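Bin bags, again

Feb 12, 2024

Quick one, kettle's on. Third week in the Cledgate flat and the rubbish situation is finally getting sorted. Sort of.

No room for a proper bin. Tried the skinny one from Amato, lid fell off, back it went. So now it's bags on hooks. Little white stick-on hooks, bag looped over, done. Kauko Heinonen swore by this when we shared a place back in August and I laughed at him for it. Sorry Kauko.

Black bags only. I did buy a roll of the see-through ones by mistake, 50 of them, and no thank you, I don't want to look at my own teabags all week. They've gone under the sink for jumble.
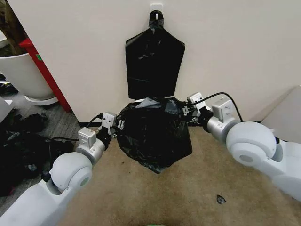

Opening the things is still the worst bit. Rub the top between your fingers, find the edge, get both sides and pull it wide before you do anything else. If you just shove your hand in, it clings to itself and you end up with a little pocket of rubbish halfway down. Then a good shake so the bottom drops. Carpet in here too, so I check for holes now. Learnt that one with a leaky tin of tomatoes, dont ask.

Hooks: wipe the wall first, press hard, leave it overnight. I left mine an hour and it came down at 2 in the morning. Sorin Cârstea next door thought I'd fallen over. Second go has held fine, but I'm not letting the bags get heavy. Half full and out they go.

Still to do: somewhere for cardboard, somewhere for glass, and the box of cables I've moved through three flats without openning. Might try one of those folding crates from Bireo if they get more in.

Right, tea. More at the weekend if I get the shelves up.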